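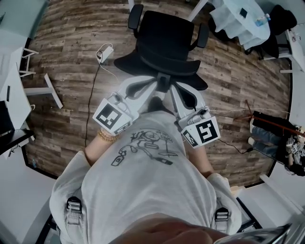
Ticket 1332: Office chair keeps sinking and pulls to one side
Opened by: Algirdas Lukoševičius
Status: Waiting for customer
Product: Herkent desk chair, black

Hello, and thank you for picking this up. I had the chair from you with a Pleltus desk, and I was very happy with both until last week, so please don't take this as a grumble. It is the black one with the armrests and the five-star base, standing on a wood-look floor, no rug or mat under it.

Two things are going on. First, I set the height in the morning and by lunch my elbows are well below the desk. Second, when I push back from the desk the whole chair wanders off to the left, as if one castor had made up its own mind. My wife thinks the floor slopes. I put a marble down and it stayed exactly where I left it, so I am fairly sure of my ground there (forgive me).

What I have tried so far:
- turned the chair over and pulled hair and fluff out of all the castors, which was not a pleasant quarter of an hour
- swapped two castors over; the pull to the left is a little less, I think
- tightened the bolts under the seat with the key that came in the bag
- sat very still for a whole phone call. It still went down.

Reply from Oser, support desk
Hello Algirdas, thanks for such a thorough write-up, and the marble made my morning! The sinking sounds like the gas lift. Could you raise the seat fully, leave it with no one sitting on it overnight, and measure from floor to seat before and after? If it holds when empty and drops only with you in it, the lift needs replacing. For the castors, please try the one that feels stiffest in each of the other sockets. If the pull moves with it, it's the castor. If it stays put, we need to look at the base. One more thing while you're down there: do keep any leads and chargers clear of the wheels, as a castor that has been over a cable a few times can go stiff.

Algirdas Lukoševičius
Measured it last night and again at breakfast, and there was no difference at all. Then I sat down with my tea and lost 8 mm before I had finished the cup. The pull does follow the stiff castor, so you were right about that too.

Reply from Oser, support desk
Lovely, that settles both. I've put a new gas lift and a full set of castors on order 1292, no charge. Please let me know here when they arrive and I'll send the fitting sheet.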